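News > Local > Business

Prydderch Lemonade Stand Rules Take Effect Next Month

Sep 14, 2018

Residents of Prydderch who sell drinks and snacks from a table in front of their homes will no longer need a full food vendor permit, under a change the town council approved this week.

The new rule creates a home stand category for sellers who operate on their own property or on the sidewalk directly next to it. It covers lemonade, iced tea, whole fruit, cut fruit kept on ice, and baked goods that do not need to be refrigerated. Anything with meat, fish or dairy still requires the standard permit and an inspection.

A home stand will cost nothing to register. Sellers fill out a one-page form at the town office and receive a card that must be kept at the table during business hours. Children under 16 can run a stand if an adult at the same address signs the form.

The standard vendor permit costs $80 a year and will stay at that price for food trucks and market sellers.

The change follows complaints in August, when two families on Ullero Street were told to close stands they had set up during the block sale. Under the old ordinance, any sale of food or drink to the public counted as vending, no matter how small. The families were not fined, but the notices were shared widely, and a petition asking the council to change the ordinance collected 323 signatures.

Council members voted in favor after a short discussion. Most of the questions were about ice. The county health code treats ice as a food, and the first draft of the rule did not mention it. The final version says ice served in drinks must come from a sealed bag or a home freezer supplied with town water, and must be handled with a scoop, tongs or gloves. Ice used to keep bottles cold cannot also be served.

Cutting boards and knives must be washed before the stand opens, and cut fruit has to be covered when it is not being served. Fruit left out for more than 2 hours without ice must be thrown away.

Stands may operate from 9 a.m. to dusk. Tables on the sidewalk have to leave enough space for a wheelchair or stroller to pass, and no stand can be placed within 20 feet of a corner. Signs may be set on the table or taped to it, but not fixed to utility poles or street trees.

Sandeo, the grocery on Flisau Road, has offered to supply bagged ice at half price to anyone who shows a home stand card. The offer runs through the end of the year. The store said it will also keep a stack of registration forms at the customer service desk — completed forms still have to be taken to the town office.

One part of the proposal was removed before the vote. It would have limited each address to 12 selling days a year. Several residents who spoke at the meeting said the limit would be hard to track, and the council agreed to leave it out and review the matter next summer.

The town has 3,113 households, and the clerk's office does not expect a large number of registrations before spring. Forms will be accepted starting on the first of next month. Stands already operating will have until the end of that month to register.

The clerk's office is also preparing a one-page guide on serving fruit and ice, which will be handed out with the card. It will be printed in English and Spanish.
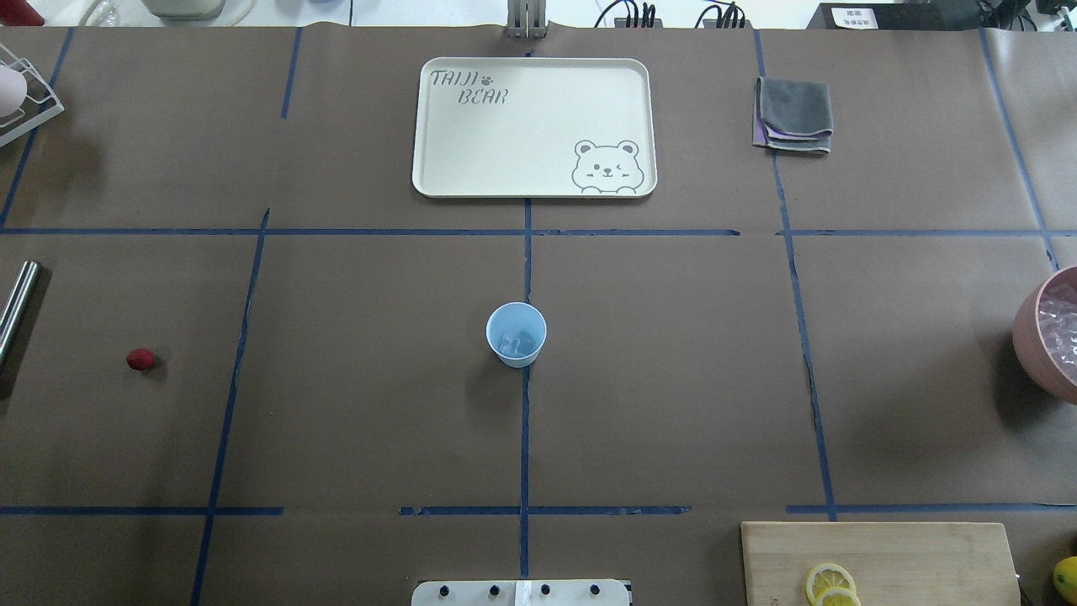
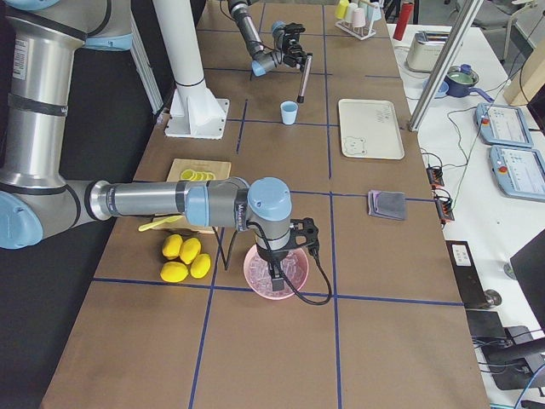
Second photo: lemons, whole and sliced, with a pink bowl beside them.

Also Before the Council

The council put off a decision on new parking signs for Flisau Road until the street is repaved. The repaving bid came in higher than planned, and staff will ask for new bids over the winter.

Members also approved longer evening hours at the Ullero Street library branch. The branch will stay open until 8 p.m. on two evenings a week, with the cost covered by money left over from the roof repair.

A request to close the east end of Ullero Street for next year's block sale was approved without discussion. Organizers have asked for the same hours as this year and will need to submit a traffic plan before the closure is final.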